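Keys, tags and the drawer by the back door: how I finally sorted ours
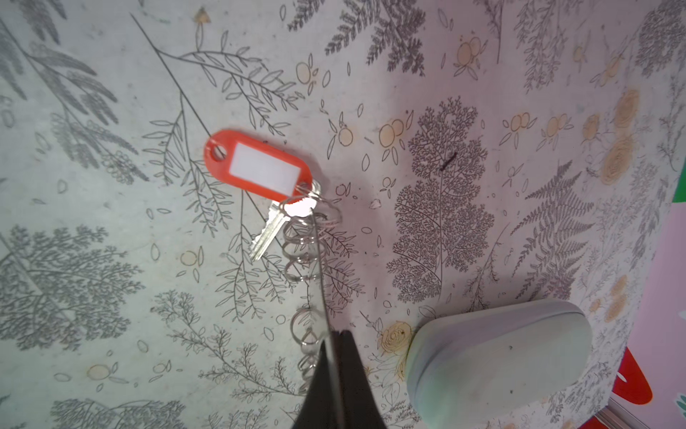 What should you write on a key tag?
The name of the lock, in words only your household would use, and never your street address. "Side gate" is plenty. If the keys get dropped at the shops, whoever picks them up has no idea which side gate, and that's the way you want it.

I'm a bit of a key hoarder. When we moved into this place the previous owners left us an ice cream container full of them (lovely people, no labels), and for years I just kept adding to it. Bike lock keys, window keys, the key to a filing cabinet that went to the tip before my youngest started school. Every time somebody needed to get into the shed there'd be a ten-minute rummage and a fair bit of muttering. So last September I tipped the whole lot out and had a proper go at it, and I've been meaning to write down what worked ever since.

Start with a test lap. Put all the loose keys in a bowl, grab a roll of masking tape and a pen, and walk around the house trying them in every lock you own. When one turns, wrap a bit of tape around the bow and write on it straight away. Don't trust yourself to remember until you get back to the kitchen, I certainly couldn't! I had 17 keys that fitted nothing at all. They went in an envelope with the date on it, and if no one has asked for one by the time the year's up, out they go with the scrap metal.

Now, tags. I like the plain plastic sort with a little paper insert, in a good loud colour. My favourite is a red-orange one that I can spot against just about anything, even the leafy, flowery pattern I've got a soft spot for, which swallows small silver things whole. A black tag in a dark handbag is no use to anyone. Our packet came from Hamness, the discount place near the station, and they've held up well apart from one that met the lawnmower.

A few things I've learned about the inserts:

Use pencil or a proper permanent marker. Biro fades, and gel pen runs the first time the keys go through the wash.

Cut spare inserts from an old cereal box if you lose the originals. Trace around one you've still got and snip just inside the line.

If the paper keeps sliding out, a strip of clear tape over the top does the job. Trim it flush or it picks up fluff.

Leaving one blank is fine too. The key I use every single day doesn't need a label, I only want the colour.

Split rings are the bit everyone complains about, and fair enough, they murder your nails. A staple remover is the answer. Poke one of its teeth into the gap and it holds the ring open while you feed the key on. A butter knife works if you're careful, and so does a coin on the bigger rings. Go for small rings where you can, and link a couple together if you need the room. A big heavy ring covered in keys is a pain in the pocket and I'm told it isn't kind to a car ignition either.

I'm also very fond of a coil, the springy metal or plastic kind that stretches out. Clip the far end to your bag and you can unlock the door without unhooking anything, which is magic when you've got groceries in both arms. The downside is that they tangle with everything. Earphone leads, phone chargers, the drawstring on your trackies. I keep mine in its own section of the drawer now, and if it does get in a knot I lay it flat on the bench and work from the loose end. Pulling only makes it worse. And once a coil has been overstretched it stays that way, so bin it and get another.

Padlocks with a number stamped on them are worth a note. The one on our trailer is a Bullitz, stamped 2244, and I've written that down in the back of the recipe book along with the 921 from the letterbox lock. When we lost the letterbox key, De Graaf the locksmiths cut a new one from the number and I was home before the kettle would have boiled. Don't write those numbers on the tag itself, obviously.

Stiff key? Rub a soft pencil over the teeth, pop it in and out of the lock a few times and wipe it off. Go easy on the cooking oil, it gums up with dust. (Ask me how I know.)

As for where they all live, we've got 2 spots and that's it. Everyday keys go in a shallow dish by the back door and the spares hang on cup hooks inside the linen cupboard, away from the windows. I tried a fancy Piltitz key cabinet for a while but the kids never once closed it, so it's in the garage holding fuses.

Next job is the drawer of mystery chargers. Wish me luck, and if you've got a trick for those, pop it in the comments!

Posted 31 May 2019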